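Tatwood Community Meals: progress report to the Hosedar Fund
Reporting period: second quarter of the grant, to the end of February

1. Summary

The lunch service ran on all planned days at Tatwood and from the second week at Billorcombe. The quarter closed with 571 meals served against a target of 2000 for the grant year. Output is behind profile. The shortfall arises from the late start at Billorcombe, where the extraction hood failed its first inspection and a replacement fan had to be ordered.

2. Kitchen works

The hood was passed on the second visit. The hand basin has been moved to the left of the door, as the inspector asked, and the waste pipe now has a proper fall. Otakar Jurčo has signed off the electrical work, apart from the isolator for the dishwasher, which is still wrongly labelled.
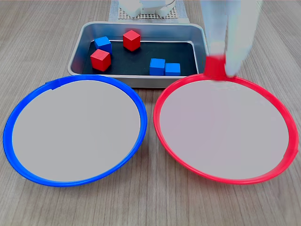

3. Menu and supply

The winter menu was kept to a three-week cycle. Lentil dishes had the lowest cost per portion and the least plate waste. The fish pie was withdrawn after delivery problems. Dry goods now come from Venkataraman on a monthly order, with payment due at 90 days. Fresh vegetables are still bought locally at each site, and prices for onions and carrots rose during the period.

Allergen sheets have been rewritten in a single format for both kitchens. The old Tatwood sheets did not list celery separately and have been destroyed. 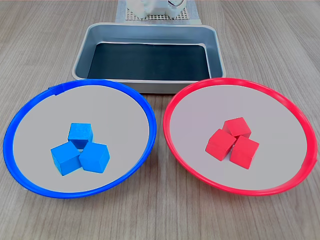 4. Staffing

Custódio Ramalho took over as cook at Billorcombe in the third week. His food hygiene certificate has been copied to the personnel file. The relief post remains vacant and will be readvertised at the same hourly rate with later starting hours.

5. Risks and next quarter

The main risk is the Billorcombe boiler, which loses pressure overnight and must be topped up before the morning preparation starts.
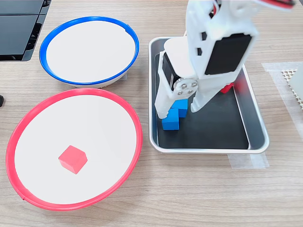

A quotation for a new expansion vessel has been requested. The cost can be met from the repairs line without a transfer between budget headings. A revised meal profile will be submitted with the next claim.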